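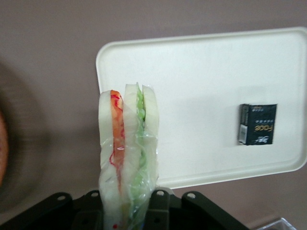
Spring rolls are back in the cold case

After three weeks of polite inquiries and one fairly rude note in the suggestion box, the fresh rice-paper rolls have returned to the Molari Street shop. They come from Lubis Kitchen, chilled and wrapped in clear plastic, which lets you inspect the filling before committing.

Eat them the day you buy them. Rice paper left overnight in a fridge takes on the character of a shower curtain, and we have had letters. Peanut sauce is sold separately — yes, still — and lives on the shelf below, next to the pickles.

Limit of 2 packs per member until the November order settles down. The Curnau branch gets its share next.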